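Wadov Makers Board > Hardware & Lab Setup > Budget for a two-arm kitchen robot, sim first or hardware first?

ntapia_bench
Posted 20th October

Hi all, long time reader, hardly ever post. My team at Fosside has finally been told we can put in a request for a two-arm robot for kitchen tasks (doors, cabinets, small appliances, that sort of thing). We've been doing everything in simulation since August and I have to hand in a number soon. The quote from Rillholm for one pair of two-finger grippers plus wrist mounts is $3969, and a new workstation for running more sim is $1877. I can get one of them this round and maybe the other next year. Which would you buy first?

Some views from the kitchen we're working in:

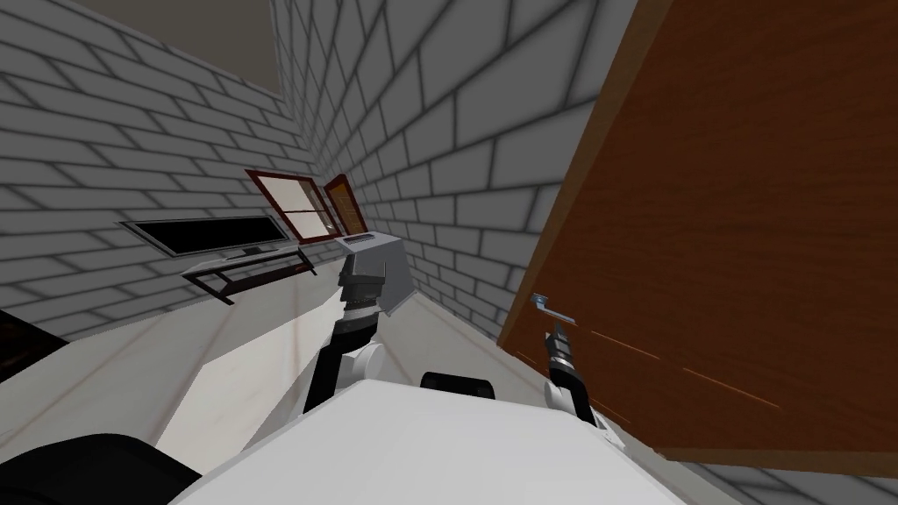
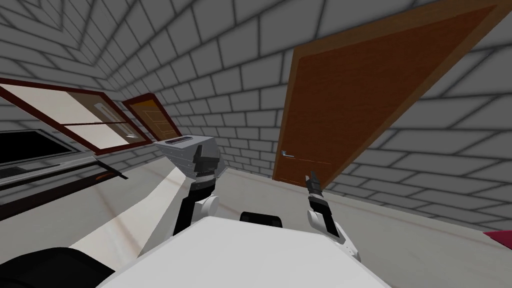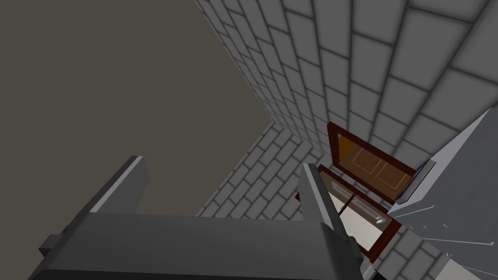
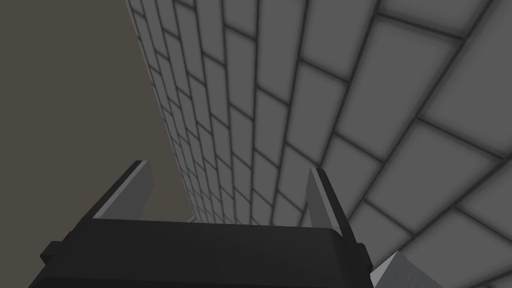
All four from our simulated kitchen. The second one has the toaster in the left gripper, the last two are close up on a gripper.

braulio_i
Workstation, easy. You already have the sim, you already know how to use it, and $1877 is the kind of number that gets signed without a meeting. Grippers with no arms to bolt them to are a paperweight. Do you even have arms?

ntapia_bench
Ha, fair question. We have a loaner pair coming from the Robles lab, no end effectors on them. So the grippers would have something to go on!

Faustine_L
Then I'd go the other way from Braulio, sorry Braulio. I did the "more compute first" thing two years ago and all we got was a bigger pile of sim runs. The first week with real fingers on a real lever handle taught us more about our door task than the whole summer before it. That big brown door with the lever is exactly where I'd expect you to get a surprise. Friction, springs, a latch that sticks on humid days... none of that was in our model.

braulio_i
Sure, but you had a tech on staff, Faustine. Does Nicanor? If a finger pad tears and the part takes 7 weeks, that's 7 weeks of nothing. A workstation doesn't need spare fingers.

Faustine_L
True about the tech. I still wouldn't wait a year.

hollis_aroha
Can I be boring and ask what's in the $3969? When we bought ours the quote left out the cables, the mounting screws and the shipping insurance, and I had to go back and beg for more. Also ask if the fingers come off separately. Flat slabby fingers like the ones in your third and fourth pictures are great for boxy things and I hated them on handles, so we ended up wanting a second set. Spare pads were $74 a set from the place we used, and I'd put at least two sets in the first request.

ntapia_bench
Just checked and you're right, no cables. Ugh. Spare fingers are listed as "on request" with no price.

xo_bermudez
Coming at this from the purchasing side (I sign these things at a school, please be nice). Put both items in one request and mark which is first. If you send two requests a year apart the second one gets looked at like you forgot something. And budget a real door! Buy a cheap one with a frame and a lever handle from a salvage yard, plus a used toaster. People spend thousands on the robot and then have nothing for it to open.

braulio_i
OK the salvage door is a good idea, I'll give you that. Still say workstation first.

hollis_aroha
What's your current machine doing, Nicanor? If runs finish overnight I don't see what a faster one gets you.

ntapia_bench
Most finish overnight, yeah. The toaster ones with both arms going take around twice that, so I lose a day here and there. Annoying but we live with it.

Faustine_L
So grippers :)

ntapia_bench
Leaning that way. I'm going to write it up like Xóchitl said, grippers as item one with cables and two sets of pads, workstation as item two, and a line for the door. Waiting on Rillholm for the finger price and I'll post the new total when they answer.

braulio_i
Ask them about lead time while you're at it. In writing.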